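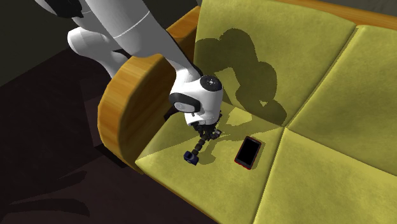

Ticket 331: arm faults out during sofa pick, simulation
Opened by: Shiuli Kodikara
Assigned to: Gayan Barua
Status: open, workaround in place

Problem
Sofa pickup task in the Idarholm sim. The arm reaches over the armrest for the small navy object on the left seat cushion, then the run aborts with a collision stop. The phone on the same cushion is not the target. Fails on 162 of 292 runs.

Log
Shiuli: Contact report names the forearm and the armrest. I don't see them touch in playback.

Gayan: Reproduced on 3 seeds. The armrest collision shape is a plain box, so it sticks out past the rounded top. The planner uses the visual mesh and thinks it has room.

Shiuli: Raised the forearm clearance as a test. No stops, but the gripper now comes in steeper and twice closed short of the object.

Gayan: Keep that setting for now. Sajib Mridha is rebuilding the armrest shape. Please don't turn off collision checks to get runs through, the same planner config goes to the real arm.

Next: rerun all seeds with the new shape, then put the clearance back to default.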